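Tollier Memorial Pages: my review after one funeral and one year

When my aunt Shuk-fan Kuo died, my cousin in another country asked me to take care of the notice. I had never written an obituary, and English is my second language, so I was a little afraid of it. The funeral home gave us a leaflet for Tollier, an online service where the family writes the notice, puts up a memorial page and collects messages. I have used it for one year now and I want to share what is good in it and what is less good.

Writing the notice

You begin with a form. It asks for the full name, the places of birth and death, the family members and the time of the service. After this it offers a first text, and you may change every word. I changed nearly everything, as the first text said she was "a pillar of her community", and my aunt would have laughed at that. She repaired umbrellas and kept a very strict kitchen. Still, it was easier to correct a wrong sentence than to look at a white page at midnight.

The limit is 4,000 characters. For us this was enough. The list of relatives has its own place and does not count in the limit, which I found thoughtful. The order of relatives is fixed, however: husband or wife, children, grandchildren, then all others. In our family the elder sister must come before the children, and I could not do this in the list. I wrote her name in the main text as a solution.

Sending it to newspapers

Tollier can send the notice to a local paper. I sent it to 2 papers. One printed it on Wednesday, as I had asked. The other shortened it to 300 characters and left out the hour of the service. I do not know which side made this mistake. The support person answered me in 4 hours and was polite, but the paper was already printed.

The message book

This is the best part. People write a few lines and you approve them before they appear. Her old neighbour Kobina Sowah wrote about the soup she carried to him each winter, and my mother has read it many times. You can also have the book printed. The paper is thick and the Chinese characters came out correctly, also the rare one in my aunt's name. With Poojary, which we used for my grandfather, that character became an empty square.
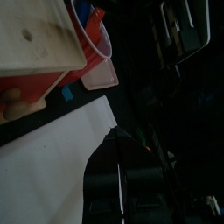
Jui-lin Chow wrote to me after reading a first version of this review: I would warn people about the renewal. My page for my father went to "read only" in July and the letter about it was in my spam. All messages were still there, but new ones could not be added until I paid.

I checked my own account and the renewal is indeed switched off at the beginning. You find it under Page settings, at the very bottom.

I would use Tollier again for the message book. For the newspaper notice I would telephone the paper myself and read the hour of the service aloud to them.

Pei-shan Hsiao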